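01/03/2022

It is late and I ought to be in bed, but I told myself in October that I would keep up this diary through the whole of the gripper work, the bad days along with the good ones, and today was a bad one, so I am going to sit here with my tea and write it down while it is still fresh.

The morning started nicely enough. Angharad Humphreys had sent over the new settings for the Silum grippers the night before, with one of her long, kind messages full of capital letters, and I loaded them before breakfast. She had raised the closing force a little, after all those complaints from Utby about things slipping out of the fingers. I was happy about it, to tell the truth. I had been dropping things for days and blaming my own wrist!

The job was sorting hair ties and hair bands into the white box. Kalliopi Giannakopoulos chose them for us, bless her, and they are wicked little things to work with. The spiral ones are the worst of the lot. They squash down when you close on them and then they want to spring out again, and they roll, and they hook themselves onto whatever is next to them. I have a real soft spot for them all the same. If a gripper can put one of those down where you want it, I will trust it with my eggs.

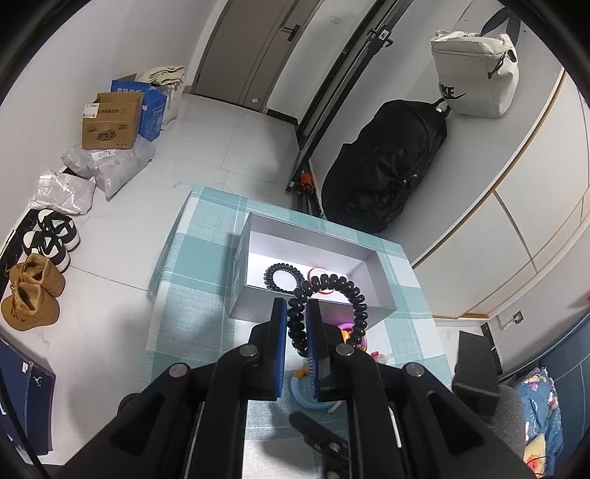 I had been going for over an hour, quite contented, with the radio on low, when the fingers closed and would not open. I let the trigger all the way out and nothing happened. I tried again, and then I did what I always tell other people not to do, and reached in with my free hand to pull the hair tie loose. At that very moment the thing decided to close harder. It got the end of my left forefinger between the pads, and it kept squeezing.

I want to be fair about this. It was a pinch, and the pads are soft, and I have done worse to myself with a kitchen drawer. But it kept hold for what felt like an age, and I had that cold feeling in my stomach that you get when a machine is doing something and you are plainly not the one in charge of it. I found the stop button with my thumb on the second try. The fingers went slack, I took my hand back, and I said a few things that my mother would not have liked.

Then I sat down for a while and ate a cookie, and felt rather foolish.

I called Orestis Konstantinidis, who was wonderful about it. He asked about the finger first (a red mark and a bit of swelling, nothing more) and about the gripper second, and I will remember that. He had me read him the log over the phone. It turns out I am a very slow reader of logs, but he waited, and when I got to the part before the fault he made a small noise and asked me to read it again. The controller had lost the position of the fingers for 700 milliseconds. When it lost them it took the last command it had been given and carried on with that, and the last command was to close. With the old settings I suppose it would have been too weak for anybody to notice.

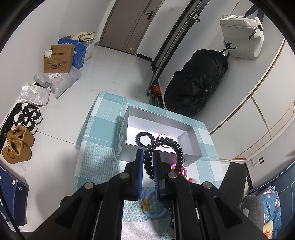 We spent most of the afternoon trying to make it happen again, and this time I kept both hands well away from the fingers. Orestis wanted 60 cycles, so 60 cycles he got, close and open, close and open, until I was hearing it in my sleep without being asleep. It stuck on six of them. Five let go when I hit the stop, and the sixth took two presses, and that was the one that made him go quiet. A sticky gripper can be lived with for a week. A stop button that needs asking twice is a different matter, and I was glad he said so before I had to.

He thinks it could be the cable from the position sensor. Sotiris Lazaridis, when we got him on the line too, thinks it is the Tridora board and has thought so since before Christmas, and they went back and forth over it very politely while I held the phone and looked at the clock. I have no opinion about the cable. What I do know is that losing track of your own fingers ought to mean letting go, or at least stopping where you are, and certainly never squeezing. Sotiris agreed with that much and is going to write the change himself, with the force put back down until it has been tested.

So the grippers are off, all of them, at Haslam too, and the batteries are out and in the drawer. I filled in the incident form and made myself put down the bit about reaching in, though I would have dearly liked to leave it out. Iason Michailidis wrote back within minutes to say thank you, and that he did the very same thing last year and never told a soul.

The finger is a little stiff now, and I am typing this with the other nine. Orestis is calling at eight tomorrow about the cable, and I still have to find the spare one and charge my phone.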